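Informe de avance para el fondo Goltow: compra de brazo para cocina

Periodo: enero. Partida aprobada: 1,281 euros para licencias de simulación. La partida del brazo físico sigue retenida, y este equipo recomienda que siga así.

Tudby propone comprar 2 brazos antes del verano. Su argumento son las pruebas simuladas de carga de lavavajillas, y ahí conviene ir despacio. 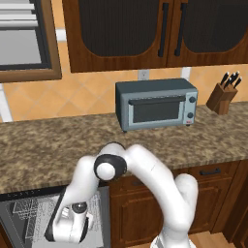 Cocina simulada: brazo sobre el lavavajillas abierto.

Llevamos 66 ensayos en simulación y ninguno en una cocina real. El modelo no incluye vajilla mojada ni rejillas torcidas. Tampoco sabemos cuánto costará mantener la pinza, porque la oferta de Zisier deja los repuestos fuera de la garantía.
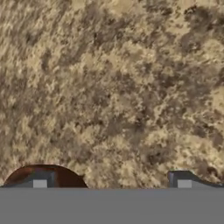
Tudby respondió a esto que los repuestos se negocian después de la firma y que esperar encarece el pedido. No adjuntó tarifa. Hemos pedido una por escrito y también el precio de la cámara de muñeca por separado.

En cuanto al agarre, las tazas son el caso que más interesa al comedor de Văn.

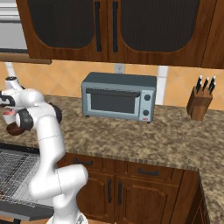
Desde Văn escriben que prefieren alquilar un brazo 7 semanas y decidir con datos propios, aunque el alquiler no se descuente de la compra. Nos parece lo más sensato que se ha dicho hasta ahora.

Pendiente: tarifa de repuestos, seguro, coste de instalación y visita al comedor, un miércoles por la tarde.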